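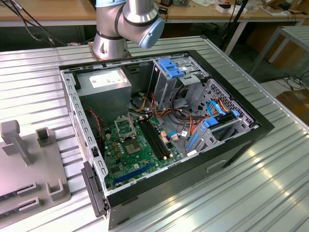

Cimel to refurbish 969 office computers for schools and community groups

Dec 28, 2016

Computer recycling firm Cimel has signed an agreement with the insurance broker Makowska to take in 969 desktop computers from its offices and prepare them for a second life in schools, libraries and advice centres.

The machines are coming out of 11 Makowska branches that are moving to laptops. The first 200 are now at Cimel's workshop and the rest will be collected in stages, with the last load due in May.

Each computer is checked on arrival and its hard drive is wiped before any other work starts. Drives that fail the wipe are shredded and Makowska receives a certificate for every one. Cases are then opened and cleaned, and the memory, power supply and main board are tested. Machines that pass are given a fresh operating system and a one-year warranty. Those that don't are stripped for parts.

"A desktop that is too slow for an insurance office is often fine for homework, job applications and email," said Asanka Samarakoon, managing director of Cimel. "We would sooner replace a worn part than see the whole machine scrapped." 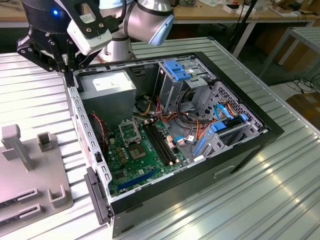

Who can apply

Schools, registered charities and public libraries can apply for up to four computers each. Larger requests will be looked at in the spring once the final collection is in. There is no charge for the computers, but applicants are asked to pay for delivery or collect in person. Monitors, keyboards and mice are available while stocks last.

Nuwan Thambiah, head of property at Makowska, said: "We had storerooms filling up with equipment and wanted to know exactly where it would end up. Cimel will send us a report at the end of each stage."

Transport is being handled by Manetti. Scrap metal and circuit boards that cannot be reused will go to Pusamus for recycling.

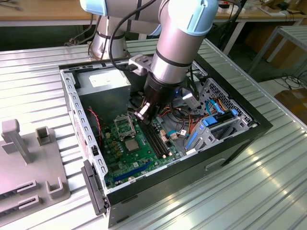

A desktop computer with its side panel removed.

Application forms can be requested from the Cimel office by post or telephone. Offices with computers to donate should ask for the collections desk.

Ends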